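Elterdale Workroom: Gallery

Page updated June 26, 2022

We moved into the room at Elterdale in April. It is a small room with pale walls, and we share it with our neighbours from Fulteson. The rent is 200 dollars for 3 weeks, which we find fair for this part of town. I put only a few pictures now, and more will follow when the shelves are finished.

1. The black cushion
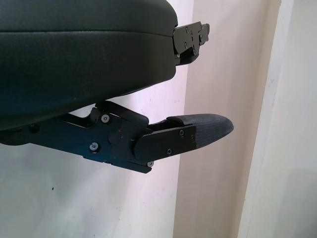 2. The white table

The cushion is big and smooth, with one seam running across the front. It looks like leather or vinyl, and I wipe it with a damp cloth and mild soap, never with anything stronger.

The table is my favourite piece of furniture in the room. It has its grey marks and small dark specks already, and I have stopped fighting with them. The glass beaker has a little pouring spout, and clear glass on a white top has always pleased me. The colour of the wall behind is something between grey and beige.
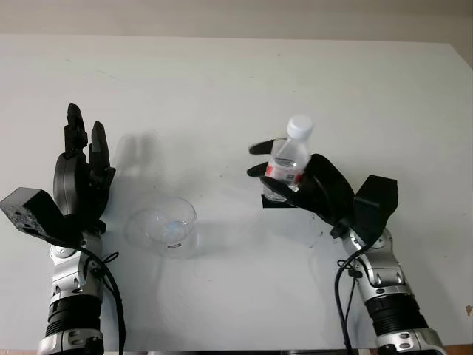
Jilov writes that baking soda on a soft sponge takes grey marks off a white top, if you rub lightly and rinse two times. I will try it first in one corner.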